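Home Rooms About us Prices Contact

About Gernemwood

Gernemwood is a small company that rents out work rooms by the day and by the month. We started with one room, which we took over from a printing firm called Mahlangu when they moved to smaller offices. Today we have 6 rooms on two floors of the same building, and together they are 610 square meters.

The company was founded by Ilse Kramer and Ehab Salem. Ilse was working before as a furniture buyer for a hotel group, and Ehab was a building manager. They met during a very long discussion about carpet, and they still have this discussion from time to time.

What we offer is simple to explain. You get a table, good chairs, daylight, electricity in enough places, and a door which closes. We do not offer table football, and there is no bar. Our customers are mostly small teams who need a proper place for some weeks, and also teachers who hold courses in the evening. Some come for one day only and want to spread out everything they have on a large surface.

About the tables

We think a lot about tables. In the first year we had dark ones, from the old stock of the printing firm, and they looked elegant in the morning for the first hour. After that every mark of a hand was visible. Ilse then decided that all tables will be white and matte, with rounded corners, and large enough that two people can work without moving each other's things.

A matte top is also kinder to the eyes. The rooms have windows in a long row, and on a bright day there is still some reflection on the white, mostly on the part of the table closest to the window. If you are sensitive to this, sit with your back to the wall side and ask us to turn the table a little. We do it gladly, it takes a few minutes.

Please use a soft cloth and water for cleaning. The cloths are in the gray box beside the sink. No spray, and please no kitchen sponge with the green side.

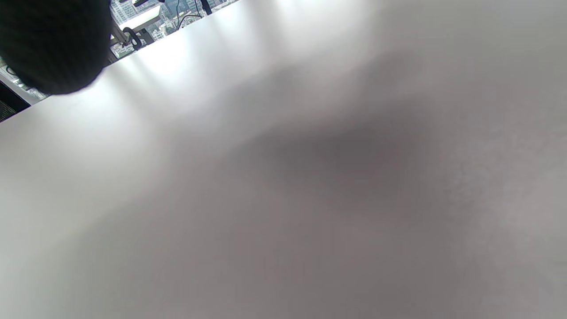
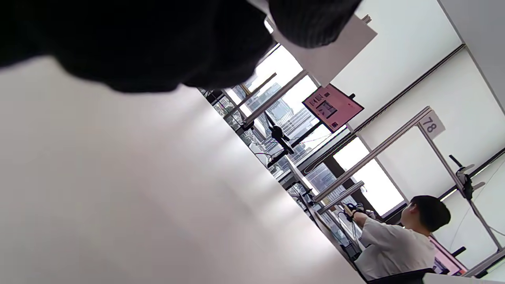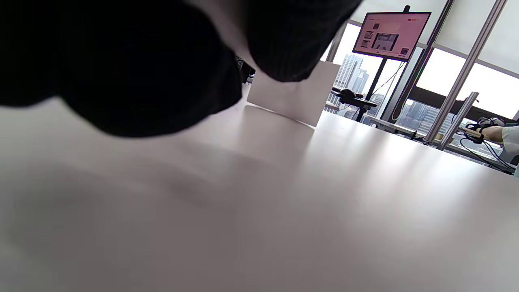
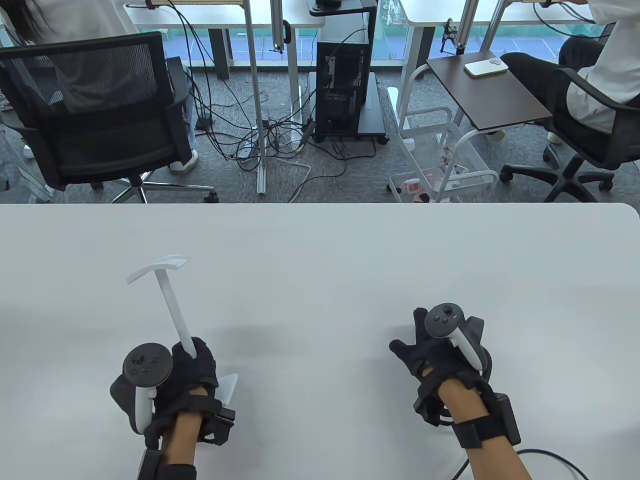
Work in one of our rooms by day. The second and third pictures look toward the windows and the towers outside; the last one looks over the table to the carpet and the office chairs.

About the floor and the chairs

The carpet is made of gray tiles. When one tile is damaged we lift it and put another one in, and we do not have to close the room. We keep a stock of them in the storage room, because the manufacturer changes the gray a little every few years and the new ones never match completely.

The office chairs are on casters. We have bought chairs from different years, so they are not all the same model. If a chair makes noise or sinks down, put it in the corridor with a note and you will get another one the same day. Please do not roll them over cables, this damages both.

About the windows

The view is of other tall buildings, and we like it very much. In November, when it becomes dark early, you see the lights going on across from you one floor after another. In summer the afternoon can be warm on the window side. The air conditioning is controlled by the building -- we can ask for a change, but it needs until the next morning.

How to rent

Send us a message with your dates and how many people you are. Ehab answers normally within one working day. For monthly rentals we ask for a deposit of 1,000, which you receive back after we have looked at the room together. You can visit before you decide, every working day until 7 in the evening. Ring at the side entrance on the Skastcombe side, the main door is locked after office hours.

We are also preparing a second location in the Prusovard building, with somewhat smaller rooms. The tables are ordered. They are white again, and Ehab has already chosen the carpet, without asking Ilse.

Last changed: Sep 7, 2026

Share 7 shares 0 comments

Home Rooms About us Prices Contact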